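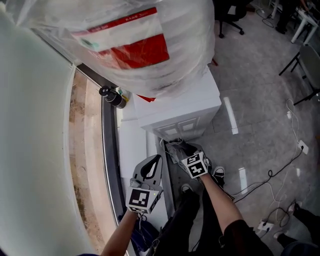
Opinion | Shop Floor & Budgets

7 min read

I have a soft spot for the quiet weeks before January, when the budgets for the coming year are still in pencil and everyone who wants a robot gets to make the case for one. I've sat through a good many of those meetings by now, on both sides of the table, and I enjoy them more than I probably should. People are at their most hopeful then. They have seen a video, or they have come back from a trade show with a tote bag, and they have a number written down. The number is nearly always the price of the arm.

My argument here, and I will take my time getting to it because it's a Saturday sort of argument even when I'm writing on a workday, is that the arm should be the last line you fill in. The first line should be the handheld grippers, the printed markers, and the hours of the people who are going to hold them.

Let me tell you where I got this idea. Two years ago I helped a small packaging outfit called Orkstead plan its first purchase. They pack mixed household goods for other companies, a bit of everything, and they wanted a machine that could pick up the awkward things: bagged items, soft items, loose cords and cables. We did what everybody does. We asked for quotes, we made a spreadsheet, and we picked a two-armed setup from a supplier called Flirnuvix that looked very handsome in the brochure. Training the thing went in the spreadsheet as a single row near the bottom, with 15 hours beside it. I typed that number myself, so I am in no position to be smug about it.

Well, it took a great deal more than 15. The arms came on time and worked fine, and I have no complaint to make about them. But a machine that learns from demonstrations needs somebody to demonstrate, and we had budgeted for nobody. People were pulled off the packing line in ones and twos, whenever it was slow, and handed a pair of grippers and told to have a go. By the end of the first season we had logged 138 hours of people picking things up, and a good part of that had to be thrown out because it was done in a hurry by someone who had one eye on the clock (and who could blame them!).

What I noticed during all this, once I stopped fretting over the overrun, was how good the handheld work was when it was done properly. If you haven't tried it, it is a funny, absorbing job. You stand over a messy patch of floor with a plastic gripper in each hand and a coded cube on each one, and you reach down for a cable, and for the first time in your life you have to think about how you pick up a cable. Do you go for the loop or the end? Do you steady it with the left? A person who has packed boxes for years has answers to those questions in their hands, and they are better answers than mine. That knowledge is what you are buying. The arm is how you play it back.

So if I were made king of the budget, here is how I would spend it. I'd hold off on the arm entirely for the first stretch. I would buy the handheld kit, which costs little enough that you can get spares, and I'd buy extra cubes, because cubes get dropped. Then I would set aside real, paid, scheduled time for the people who know the work. At Zultis, where I have been helping out more recently, we put down 61 hours before anyone was allowed to ask for a quote, and I was ready to fight for more. Those hours had their own line and their own start date, and a person doing a demonstration was not also supposed to be doing three other things.

I would also spend some money on the room, and I know how dull that sounds. Have you ever tried to find a free outlet in a room where people are trying out new equipment? Power strips, extension cords, a few chairs, a table that can be pushed out of the way, somewhere to put down your bag. Our whole list for the Zultis room came to $1,294, and I had to defend it harder than I have ever had to defend a machine. There is something about a power strip on a budget sheet that makes a finance person reach for a red pen. I have lost that fight before, and each time we ended up borrowing cords from an office down the hall and giving them back at five o'clock.

There is a fair case against me and I've heard it from people I respect. It says that if you collect all your demonstrations before you choose the machine, you may find that the machine you end up with has a different reach, or a different grip, and some of your work is wasted. That can happen. It happened to us a little, with the gripper fingers, and we had to do a batch over. But redoing a batch costs you some days and some patience. An expensive arm waiting in a corner for somebody to find time to teach it costs you a good deal more, and it has a way of souring the whole building on the idea. I have walked past a parked machine like that every morning for months. People start hanging coats on it.

The other objection is that nobody upstairs gets excited about plastic grippers, and you need a bit of excitement to get anything signed. I grant that one completely. When I was working out of the MacLeish building we once brought the managers down to try the grippers themselves, and that did more for the budget than any slide I ever made. They were terrible at it and had a lovely time — one of them stayed through lunch. The hours went through that same week without a question.

If your own sheet is still in pencil, I'd ask you to look for the training row and see how far down it is and who filled it in. Then go and ask the people on the floor what number they would have put there. Mine wanted to know whether they could sit down for some of it, and I had not thought to budget for that either, so add a couple of decent chairs.

2024-10-19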